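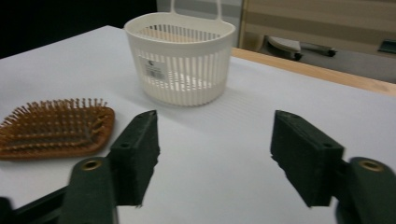 What is a hairbrush made of?
A hairbrush is made of a body, usually wood or plastic, and a field of bristles or pins set into its head, sometimes through a rubber cushion.

Hairbrush

4 min read

The hairbrush is a hand tool for smoothing, untangling and arranging the hair on the head, and a very old and friendly member of the household it is too. It belongs to the same big family as the clothes brush, the shoe brush and the nailbrush, and for a long stretch of its life it was made by the same people in the same workshops, which explains why older catalogues tend to jumble them all up together (a great pleasure to browse, though a bit of a nuisance if you are trying to work out what a particular brush was meant for).

A comb has a single row of teeth and goes through the hair. A brush has many rows of bristles and, depending on how stiff they are, goes partly through the hair and partly over the top of it. Most people who own one also own the other and swap between them without giving it a thought.

Parts and terms

The trade has its own words, and they vary a little from place to place. The head is the broad end that carries the bristles. The back is the outer face of the head, the side that gets the carving, the enamel or the monogram if there is going to be one. The handle is the handle. Between the head and the handle is the neck, the weakest spot in most wooden brushes and the place where a dropped one usually lets go.

Bristles are grouped in tufts, and each tuft sits in its own hole. In a bored brush the holes go only partway through the wood, and the tuft is folded in half and held down by a small metal staple or anchor. In a drawn brush the holes run right through, and a wire or thread pulls each tuft into place from behind, after which a thin cover is glued over the back to hide the work. Drawn brushes take much longer to make and can be re-tufted by a patient person with good eyesight.

A cushion brush is a different arrangement again. The bristles or pins are mounted in a rubber pad with a pocket of air behind it, and a tiny vent hole lets the air move in and out as the pad gives. The pad is gentler on the scalp, but it does take in water if you dunk it, and we will come back to that.

Materials

Wood was the usual choice for brush bodies for centuries and remains popular. Beech, pear, cherry and olive are all used, along with bamboo, which is a grass but gets sold alongside the timbers. A good brush wood is close-grained enough to be bored without splintering and pleasant enough in the hand that you don't mind picking it up on a cold morning. Oil, wax or varnish finishes it off.

Boar bristle is the classic natural filling. Under magnification its surface is slightly scaly, and this roughness helps it pick up oil near the scalp and carry it down the length of the hair. It comes in several stiffnesses, depending on the part of the animal and how far from the root the bristle was cut, and the softest grades go into brushes for babies. Plant fibres such as sisal and tampico are used by makers who would prefer not to use animal products. Nylon arrived in the twentieth century and changed the whole business, being cheap, washable and willing to be made in any thickness you like.
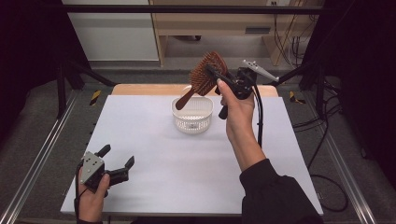
Mixed fillings came along soon afterwards, with a longer nylon strand standing up in the middle of each tuft of boar so that the nylon could work its way through thick hair while the boar looked after the surface. Plenty of people find this the most useful all-rounder, and it is the sort most often handed over when somebody walks into a chemist and simply asks for a good brush.

Common shapes

Paddle brush. A broad, flat head, either squared off or gently oval. It covers a lot of hair in one stroke and suits long, straight or wavy hair particularly well.

Round brush. The bristles go all the way around a barrel. It is used with a hair dryer to add curve or lift, and it rewards practice. Children should be kept away from the small ones, which can wind themselves into long hair remarkably fast.

Vent brush. The head has openings through it so that warm air can pass, making for quicker drying and a more casual finish.

Military brush. An oval brush with no handle at all, strapped or simply gripped in the palm, traditionally sold in pairs.

Detangling brush. Flexible plastic pins of differing lengths, intended for knots. Many curly-haired people use nothing else, and then only when the hair is wet and full of conditioner.

The Bultham workshops

Among collectors of everyday household goods, the brushes of Bultham have a small but loyal following. The town had a Maronetti workshop that turned out dressing-table brushes with plain pearwood backs, and a rival firm, Nnaji, whose speciality was the drawn clothes brush. The two seem to have traded workers back and forth with very little ill feeling. One surviving Maronetti pattern book lists 448 brushes of every description, of which 15 are hairbrushes in the strict sense, the remainder being for hats, boots, bottles, crumbs, horses and, in one lovely case, the felt of a billiard table.

Osvaldo Galli's history of the trade, still the fullest account, devotes a long chapter to the boring of the heads. Borers worked by eye along a paper template, and an experienced hand could be recognised by the slight lean of the outer rows. Galli thought the lean was deliberate, spreading the bristles to give a softer edge. Adaeze Ogunleye, writing later, put it down to the angle of the bench, and readers who care about this kind of thing have been happily taking sides ever since.

Maronetti hairbrushes are marked on the neck with a small stamped M inside a ring. Unmarked ones turn up regularly in op shops and deceased estates and are not worth a great deal of money, though they are lovely to use.

Customs and advice

The old instruction to give the hair one hundred strokes before bed is found in a good many household manuals. Its roots are probably in the days when hair was washed far less often than it is now, and a long session with a bristle brush did much of the job of removing dust and shifting oil away from the scalp. Hairdressers today generally recommend a lighter hand. Too much brushing wears the outer layer of the hair and can leave the ends looking tired and frizzy.

For tangles, the usual advice is to begin at the ends and work upwards in short sections, holding the hair above the knot so the pull doesn't reach the scalp. Wet hair stretches more than dry hair and breaks more easily, so a wide comb or a flexible brush is kinder straight after a shower. Tightly curled hair is often best left unbrushed once it has dried, unless volume is what you are after (and sometimes it is!).

Brushes also have a long history as gifts. Silver-backed sets, with brush, comb and hand mirror together in a fitted case, were given at weddings and comings of age, and many of them have spent their whole lives on display without touching a hair.

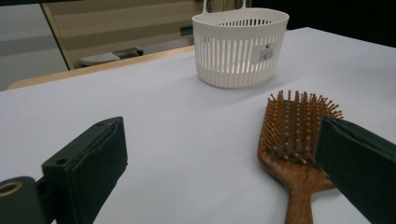 Cleaning and storage

Loose hair is best pulled out every few days, using the tail of a comb to lift it from between the rows. For a proper clean, mix a little mild shampoo into a bowl of lukewarm water and dip only the bristles, swishing them back and forth. Keep the wooden part out of the water as much as you can. A cushion brush should never be left to soak, as water gets in through the vent hole and sits behind the pad, where it can turn musty.

Rinse the same way, shake it well and leave the brush bristle-side down on a towel overnight. Boar bristle may look rather splayed while it is damp and usually settles back by morning. Plastic brushes are far less fussy and can be washed under the tap.

A wooden body that has gone dull can be rubbed with a drop of oil on a soft cloth. Keep it away from heaters and sunny windowsills, where the timber may dry out and crack along the grain. Drawers, jars, hooks and open baskets all do perfectly well for storage, provided the bristles aren't squashed under anything heavy.

Sharing a brush is discouraged wherever head lice are going around, which in most families means the whole of primary school.

Related articles

Comb
Clothes brush
Boar bristle
Dressing table
Bultham (town)
Stedia process (bristle sorting)

Comments

pearwood_fan
Lovely article. My nan had a Maronetti with the ringed M and I still use it every day. The neck was glued once by my grandfather and has held beautifully ever since, so they can be mended if the break is clean.

Trish in Ballarat, Dec 18, 2022
Could you say more about sisal? I bought a sisal brush in May and it's much scratchier than I expected. Does it soften with use or have I just got a stiff one?

J. Whitlock
I'm with Ogunleye on the bench angle. Have a look at the Nnaji clothes brushes, they lean too, and there'd be no reason to soften the edge on one of those.

pearwood_fan
@Trish mine softened a fair bit after a couple of washes, give it time.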